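Bellow says its new countertop will outlast your mortgage

Bellow, the kitchen firm, is back with another surface that it promises will never stain. The new line is called Aerts and costs $600 a panel before anyone has cut a hole for the sink. 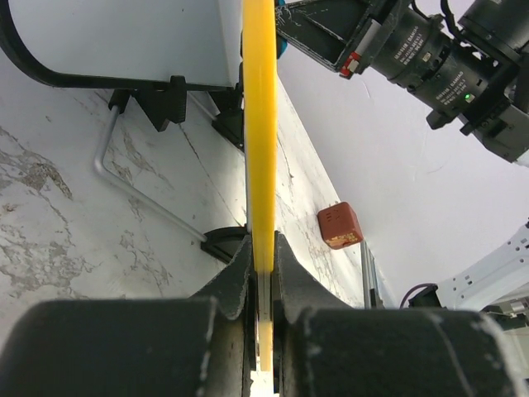 The company's sales sheet gives Aerts a life of 20 years, a bold figure for something that went on sale in January. Buyers have heard this before. Marble looks have been in fashion for a while, and gray veining on white, like the surface behind the yellow strip, is what most shoppers ask for. Whether it shrugs off red wine is another matter, and Bellow has not shared its test results.

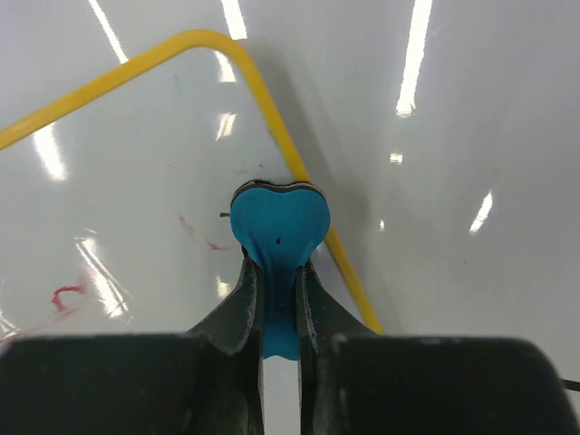
Aparecida Dantas
Home and Garden Reporter
August 2021

A rival, Flesuvitz, made much the same pledge for its Wodberg range, then cut the warranty to 5 years. Bellow's own warranty runs to 11 pages and leaves out heat, scratches and "unusual cleaning." A spokesman would not say what unusual cleaning is.

Shoppers might want to hold off until somebody has cooked on one for a winter. 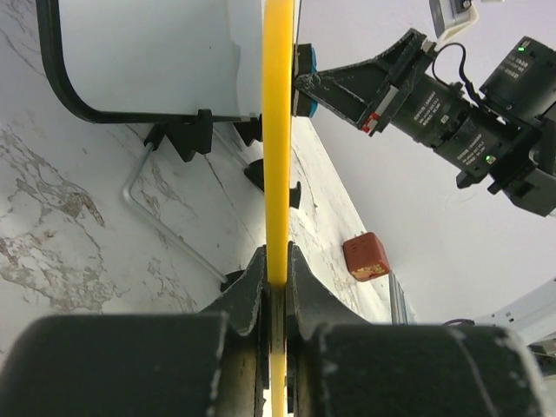

More in Home and Garden

Are paint samples getting smaller?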